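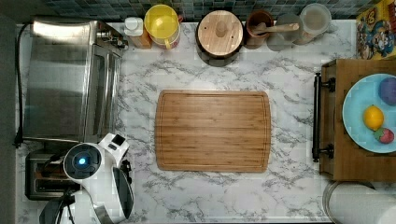 Home | Book a stay | Shared kitchen | Getting here | FAQ | Contact

Fallell House, Zoltuvside — Frequently asked questions

Last updated Feb 25, 2025

When can I check in?
From 2 pm. If you'll be later than the office hours on your booking email, let us know and we'll send you a code for the key safe beside the front door. Codes change with every booking, so an old one won't work.

Can I leave my bags before check-in?
Yes. The luggage cupboard is next to the office. It's locked, but please keep passports and laptops with you.

Is breakfast included?
No. Tea, instant coffee and milk are free. Everything else is self-catering. The Makokha bakery at the bottom of the hill opens early and does a decent egg roll.

How does the shared kitchen work?
All guests can use it until 10 pm. Label your food with your name and checkout date. Unlabelled food is thrown out on cleaning day. Wash up after you eat, and wipe down the benches. Hot pans go on the stove, never straight on the benchtop.

Can I cook meat and fish?
Yes, with the rangehood on. Boards get washed in hot soapy water and stood up to dry. They don't go in the dishwasher.

Do you have family rooms?
There are two, both on the ground floor with a double bed and bunks. They book out first, and August goes well ahead because of the Zurkon trail run. Cots are free but need to be requested.

Is there parking?
On the street, no permit needed. Campervans fit better on the gravel area behind the hall. You can't sleep in your van on either.

How far is it to the Zurkon track?
The trailhead is 500 metres from our gate. The summit sits at 1,712 metres and the weather up there has very little to do with the weather down here. Fill in the intentions book in the hallway before you go, and sign back in when you return.

Can I bring my dog?
Assistance dogs only. Toàn Thân runs the boarding kennels on the Makokha road and takes overnight bookings. The number is on the noticeboard.

What is the cancellation policy?
Cancel up to seven days out for a full refund. After that we keep the first night. If the road is closed we move your booking at no charge — ring us first so we can free up the bed.

Do you take groups?
Yes, up to 44 people, which is the whole house. Schools and clubs should email Marloes Schouten with dates and any dietary needs. A deposit holds the booking.

Is there wifi?
In the lounge and kitchen. It's slow in the evenings. Mobile coverage is patchy past the bridge.

Contact us | Privacy | © Fallell House | Back to top

This site uses cookies to remember your booking details. Accept | Manage settings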